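# Grurkitz Tabletop: Sauce and Tray Set

Category: Data Cards › Food Handling › Condiments
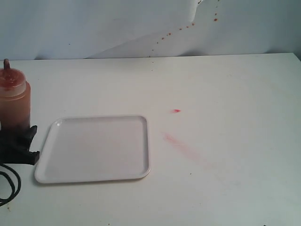
Last changed: August, revision 11

Posted by the Natosholm maintainers

## Contents

3,869 stills of sauce dispensing on a white table. Objects are a translucent squeeze bottle with a conical nozzle, a white plastic tray with rounded corners and a low rim, and a pale backdrop. The sauce is orange-red throughout.

## Layout

- `bottle/` — bottle upright
- `tray/` — tray empty or filled
- `marks/` — sauce on any surface other than the tray

A still may be listed in more than one folder index. Files are stored once.

## Labels

Droplets on the backdrop are labeled `spatter`. Residue on the cap or nozzle is labeled `residue`, never `spatter`. Specks too faint to outline get one point each. Shadows under the tray rim are left unlabeled.

## Known issues

- 12 stills have the tray outline shifted to the left.
- Sauce color varies with white balance. Do not use it to estimate fill level.
- Jumo index files older than revision 9 will not load.

## Credits

Label tool: Sitthichai, default settings.

Shares 40 · Comments 11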